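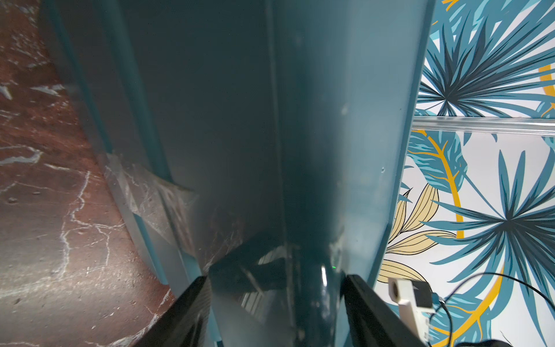 Equipment plan for the coming year

The request list for the arm cell closed in March, and Trinh Ninh has now gone through it with everyone who put something in. This item covers what we are buying, what we are putting off, and what each group needs to do before orders go out.

The largest line is gripper fingers. We have been buying them in pairs as they wear out, which means paying shipping every time and waiting on a part that should have been on the shelf. From now on we will order a year's supply at once. Delter quoted 73 dollars a pair for the plain black fingers and will hold that price if we take the whole lot in one delivery. Định Doãn will keep the stock in the cabinet by the loading door. Please sign for what you take. Last year we could not say how many pairs each project had used, and the estimate we gave finance was a guess.

Next is wrist cameras. Two groups asked for a newer model with a wider view. Cor Desmet tried one on loan for a few weeks and was happy with the picture, but the mount does not fit our wrists without an adapter plate, and the adapter costs nearly as much as the camera. We are staying with the small cameras we have and buying two spares. Cor's notes are in the shared folder for anyone who wants to bring it up again next year.

Cables and connectors get their own line for the first time. In past years these came out of whichever project had money left, and they added up to 557 dollars before anyone looked at the total. Domnica Tudose has put together a standard list of lengths and plug types. If what you need is on the list, take it from the drawer and mark it down. If it is not on the list, ask her before you order - she may already have it in a box somewhere.

We also had a long talk about surfaces. The arms spend much of their time working close to walls, panels and stone tops, and the cell has to look like the places our customers have in mind. Polished stone and glossy paint both throw reflections back at the wrist camera, and patterned wallpaper is a hard background for the vision software. Those are good reasons to keep them. We have set aside 1000 dollars for surface samples and wall coverings, to be spent in two halves so that we can see what gets used. Send Trinh the supplier's name and a sample size with your request. Full rolls and full slabs will not be approved without a word from her first.

Clear tape, hook strips and other small fixings stay under consumables. No approval needed there.

The second arm is not in this year's plan. Praltetti's price was within reach, but the price of the arm was the smaller part of it. Once we added the stand, the safety scanner, the extra circuit and the yearly service contract, the total came to almost double the quote. Đạt Lã is asking Sullon for a lease price that includes service, and we will look at the numbers again in the fall. Until then, booking on the present arm stays as it is, with mornings for data collection and afternoons shared among the other projects.

One more point on service. The present contract covers the arm and its controller. It does not cover grippers, cameras or anything else we have bolted on ourselves. If something past the wrist flange breaks, tell Định and do not call the service line, as we were billed for a visit of that kind in the winter.

Requests for samples can go to Trinh now. Finger orders need a head count from each project, with the number of pairs you expect to use and the task they are for. A short email is fine. Groups that do not reply will be put down for the same number as last year, where we have one.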